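Section 4: Comparing grippers in the Pomance simulator

Applies to controller build 2343.

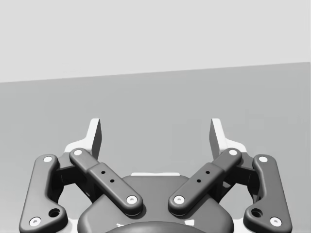 Can two grippers be compared without changing the arm?
Only the gripper model has to change, provided both trials load the same arm file and start pose.

1. Open the Plustbridge project and choose Linkage Gripper.
2. Set the wrist camera to look along the fingers.
3. Send the Open command and wait for the status light to turn green.
4. Set the closing force to 22 N and the time limit to 400 ms.
5. Run the Hikov grasp test and save the log.
6. Load the second gripper and repeat steps 2 to 5.

Note: The force setting returns to its default when a model is loaded — enter it again before each run.

Caution: Do not copy simulated force values to a real arm. Follow the limits in the Vasconcelos controller manual.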